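Home Threads Kit Lenses About

Quang Vi
30th November
2 min read

The Nilora firmware is out for the Belleck bodies. I put it on mine last night, so a few notes for anyone waiting.

The download is 150 MB. Format a card in the camera first, copy the file to the top level and start with a full battery. It took 8 minutes on mine and the camera restarted itself at the end.

Main change is eye detection in burst mode. It used to drop off after the first few shots. I ran almost 200 frames of my nephew on his bike and it held on for most of them.

The self-timer now remembers its last setting after you switch off. I've been asking for that since April.

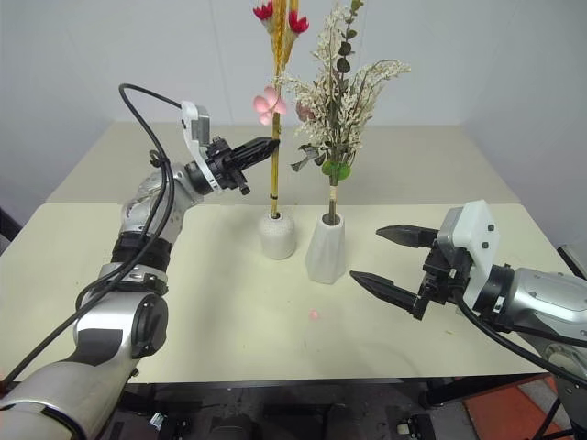

Ngọc Mạch replied that the update wiped her custom buttons and she had to set all of them up again from memory. Mine stayed put, but I'd write yours down before you start.

Third-party lenses: my Arnovia 35mm works as before. The older Lục zoom hunts a bit in low light, and going back to single-point focus sorts it out.

Battery life seems the same so far. I've only had one charge through it.

You can't roll back to the old version once it's on. If you've got a paid job this weekend, leave it until Monday.

Video menus next, when I've had a proper go with them.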